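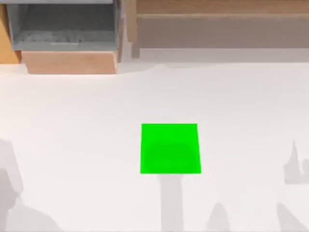
Post-fault checklist – two-arm cell, Sturnen bench
Site: Flidora, rear workshop
Reason: arm carried on moving after a stop was called, run 1412
Cell locked out until every line below is signed
Period: October

Task at time of fault: pick green cube off white table, place in gray bin, back left. Same layout in sim and on the bench.

SECTION A – STOP CIRCUIT

A1. E-stop button, operator side. PASS
Latches and releases fine. Label peeling, replace.

A2. E-stop button, rear. FAIL
Pressed and held, left arm stopped, right arm finished its move. Repeated, same result. This is the fault. Right arm was wired to the old relay when the Fehr controller went in and never moved over.

A3. Relay wiring against drawing. FAIL
Drawing shows both arms on relay 2. Not how it's built. Drawing needs fixing as well as the wiring, don't do one and leave the other.

A4. Restart after stop. PASS with comment
Needs deliberate reset, good. But the reset sits too close to the run button. Had a glove on and nearly hit both.

SECTION B – SOFTWARE LIMITS

B1. Speed cap, manual mode. PASS

B2. Table height limit, left arm. PASS

B3. Table height limit, right arm. FAIL
Limit is set 17 mm below the table top. Somebody typed it in from the previous bench I reckon. Corrected in the sim copy only. NOT corrected on the real controller, still locked out.

B4. Keep-out zone between arms. NOT TESTED
Can't do it properly until A2 is fixed.

B5. Sim replay of run 1412. DONE
Replayed in Virier with the cube centred in front of the arms and nothing else on the table. Stop signal goes to both arms in the sim, so it never showed the problem. Sim model assumes the wiring is right. Should of been picked up at commissioning.

SECTION C – GUARDING AND AREA

C1. Side panels in place. PASS

C2. Gate switch. PASS
Sticky. Cleaned, works, keep an eye on it.

C3. Floor marking. FAIL
Worn through on the walkway side. Tape on order.

C4. Bin and shelf clear of arm travel. PASS with comment
Shelf at the back is inside reach if the arm is fully stretched. No contact marks found. Add it to the keep-out zone when B4 gets done.

SECTION D – RECORDS

D1. Fault log saved. PASS
Log rolls over at 4000 lines, so copy it off before anyone powers up again. Copy is on the shared drive under Flidora / cell faults.

D2. Operator instructions at the bench. FAIL
Old version, wrong button shown for rear stop. Binned it. New one still to be writen.

Injuries: none. Damage: scuff on right gripper finger, small chip on table edge.

BEFORE UNLOCKING
Rewire right arm to relay 2 – Fehr side to confirm in writing
Retest A2 from both buttons, each arm moving, then both together
Load corrected B3 limit and read it back off the controller
Run B4
Slow speed only for the first shift

Lockout tag stays on the main isolator. Key is in the office.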